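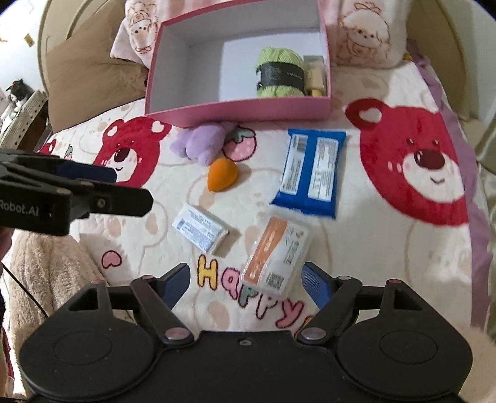

A student in the May group asked whether it wouldn't be easier to sort straight into the drawers and skip the bed altogether, and I do understand the temptation! But spreading everything out on a blanket first, yarn and little packets and soft toys all together, lets you see what belongs with what before you choose a box. Please allow 25 minutes for it at home, favourite things last, and bring your notes along to Erkthorpe on 8/11/24, where we'll move on to labelling.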